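Home Threads Replies Media Search

Anastasia Zervas
Apr 24, 2018

Everyone keeps telling me a honey-colored tabletop "hides everything." I have my doubts.

The Flellari oil was $44 a can. The label says one coat is plenty. I'd put on three before I stopped believing the label.

Gráinne Cullinane swears by plain soap and water. Her table is 19 years old and I can't argue with it, but I've also never seen her spill coffee.

And "grain direction matters when you wipe" — does it? Who tested this? 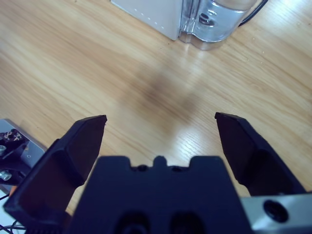 Pale wood, grain on the diagonal.

Asking again in August. If it still looks decent I'll take back maybe half of this.

Contact | © Anastasia Zervas | Back to top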